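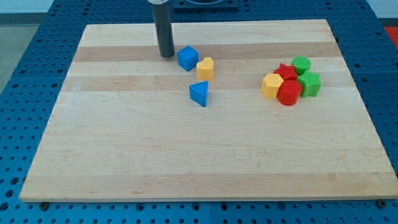
*Slide 1. Laminated maple-colored board, strips running lengthwise, small plastic blocks on top.*

# Wood movement in glued-up panels: speaker notes

Start at 10:40. Leave slide 1 up while people sit down.

**Slide 2: Scope**

- Edge-glued panels, solid wood, indoor use. No veneer, no sheet goods.
- Wood takes on and gives off water until it balances with the air. Below fiber saturation, width changes with moisture content. Length barely changes.
- Define tangential and radial here. Point to the growth rings on the end-grain drawing.

**Slide 3: Strip width**

- Narrow strips do not reduce the total movement of a panel. Say this twice; it comes up in questions every time.
- What they do is break up cupping. Each strip cups over its own width, so the surface error is smaller.
- Alternating ring direction gives a slight ripple. Ring direction all one way gives a single bow, which is easier to hold down with a batten.
- Color match is a separate matter. Mixed light and dark strips say nothing about moisture content. Use a meter.

**Slide 4: The Closbridge panels**

- 14 panels, same stock, same glue, stored in the Closbridge shop from January to June.
- Half finished on both faces, half on the top face only.
- Widths taken across the grain at 2 marked stations per panel, 106 sets of readings in all.
- Relative humidity in the shop peaked at 59 percent. The panels lagged behind it. Show the lag on the chart before talking about size.

**Slide 5: One-face finish**

- Panels finished on one face cupped as the humidity rose. The bare face took up water faster and the finished face went hollow.
- Most of the cup went away after the panels stood on edge with air on both sides. Do not claim all of it did.
- Finish slows the exchange. It does not stop it.

**Slide 6: Fastening**

- Fix the center, let the edges travel. Slotted holes, washers, screws snug but not tight.
- Breadboard ends: glue the middle tenon only.
- Saarinen table drawing: the outer slots are too short. Ask the room what fails first. Answer wanted: the panel splits near the end, along the grain.

**Slide 7: Glue line**

- Durnon sample: joint held, wood failed beside it. Pass it along the rows.
- Drulleteo sample: starved joint, clamped too hard. Point out the dry stripe.
- Thin raised lines at the joints after sanding: the wood was planed before the glue water had left it. Wait longer before the final pass.

If time is short, skip slide 7 and leave both samples on the front table. Spare handouts are in the gray folder. Questions until 11:30, then the room is needed for the finishing session.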